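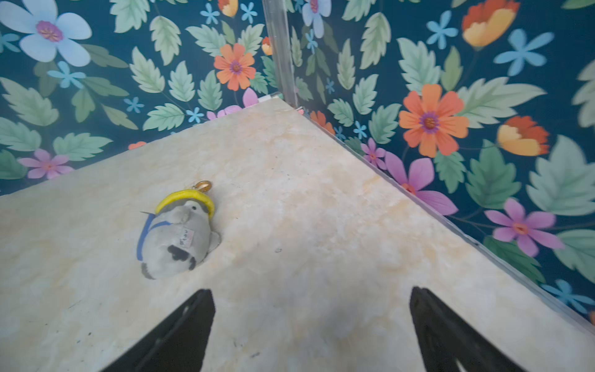

One reply to the sign-up notice asked why key ring toys get their own talk when they could all go in the toy box with everything else. Start with that question, read it out as it was sent, and say it will be answered by the end.

Small Things and Where They Go
Speaker notes, Farkura home storage evenings
Laizer Hall, 2 Feb 2022

OPENING

Say good evening. Tea is at the back and the side door sticks, so use the front one.

Tonight is about things that fit in one hand. Soft toys, key ring toys, hand tools. Furniture and clothes were covered in January and the handout from that evening is still on the table by the door.

Ask for hands up: who has a drawer at home with a key ring toy and a screwdriver in it together? Leave time for people to talk to each other here.

Small toys with a ring on top are awkward. They get treated as toys for a while, then as part of a set of keys, then as something that might be wanted for a school bag. The grey and white one in the yellow hat is typical. It has a gold-coloured ring, so it can hang. It also has a tag on the front with faint writing on it, and a loose thread. Point to the thread. Threads catch on rings and hooks. Trim or tuck them before the toy goes away for the winter.

On handwritten tags: use a laundry pen and write larger than you think you need. Pencil goes. Biro goes as well, only slower. At Alen we had a shelf of labelled things that no one could read and we did the whole shelf twice.

Next slide. 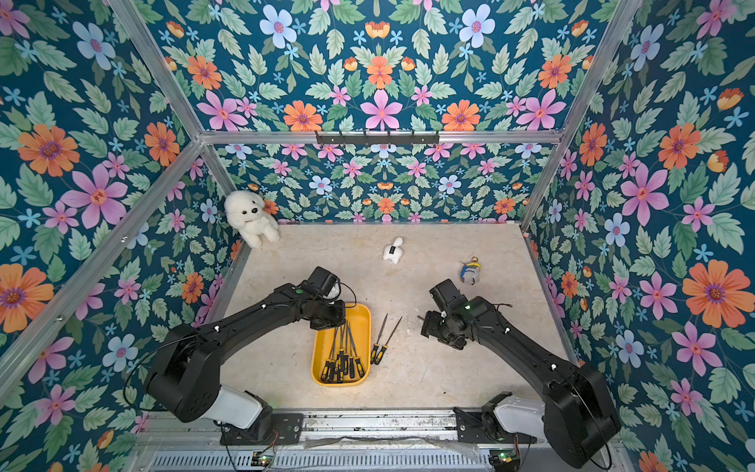
Part two: 673 words

PART TWO - THREE KINDS OF THING

Leave this one up for the rest of the section. Let people look before you speak.

There are soft toys, a little figure with a ring, and a tray of screwdrivers, all on one surface. Most of us have a worktop like it. I want to take the kinds in turn.

Tools first. The screwdrivers are in a yellow plastic tray and the handles are all together at one end. I would keep it that way. You can pick the tray up in one go and carry it to the job, and you know where to put your hand. The handles are the same black and yellow all the way through, so you can't tell a flat one from a cross-head by the handle. With a matching set it helps to put a dot of paint or a bit of coloured tape on the end of each handle. Pass round the Fledeo set here. It has dots of nail varnish on it, two years old and hardly chipped.

A shallow tray is enough for hand tools. Deep tubs are cheap and everyone buys them, then has to tip them out on the floor to find the one at the bottom. If you have children in the house the tray goes on a high shelf when it's finished with. Say this clearly and move on.

Soft toys next. The white puppy is in the back corner with the wall behind it. Corners suit toys of that sort. They lean, they stay upright and they don't take up the middle. White fluffy toys show dust very quickly, though. A corner that is easy to reach is better than a high shelf. Shake them out when you change the beds. For washing, follow the label, and use a pillowcase if they go in the machine. Glue and hard eyes don't like heat, so keep it cool and dry them flat on a towel.

The smaller white plush is out in the middle. Small ones nearly always end up there. They are too little to lean and they roll off anything sloped. A shoebox lid on the shelf does for these. So does a loaf tin, if you have a spare one.

Then the ring toys. Point to the hooks. A short rack of small hooks costs very little and a ring goes straight on. Put it at the height of whoever uses it. We put ours at adult height at Alen and then complained that the children left everything on the table. It came down by a good arm's length and we had far less picking up to do.

If a toy is heavy for its ring, don't hang it. The stitching goes at the top first. Ask to see the ones people have brought with them and check a few.

A word on wallpaper, as someone always asks. A busy floral on a dark ground is lovely behind a shelf and it hides scuffs well. Small coloured toys get lost against it. White ones stand out. If you have strong paper at home, keep the surface pale and plain, like this cream one, and put the fiddly things on that. I like the orange daisies, for what it's worth.

THE LIST

Hand out the sheets now. There are 47 printed, so couples will need to share.

The lending store at Fledeo keeps a list of all its small items. It stood at 1,666 lines when I last printed it, and a fair few of those are single screwdrivers. You don't need one of these at home. Show the first page only. What is worth copying is the last column, which says where the thing goes back to. "Blue hooks." "Tool tray." "Window corner." Two words is plenty.

Give them ten minutes to fill in the sheet for one drawer. Walk round. People get stuck on things they don't want to keep but haven't decided about - tell them to leave the line blank.

BACK TO THE QUESTION

Read the reply out again. Ring toys don't go in the box because the rings hook into the fur of everything else and you pull out five toys to get one. Show the tangle from the Alen box. Keep them on a hook, or in a tin with a lid.

Questions. If it goes quiet, ask what people do with odd batteries.

Chairs to be stacked in the side room. Collect the Fledeo set before anyone leaves and check the small cross-head is in it. Spare sheets go back to Farkura with the tea urn.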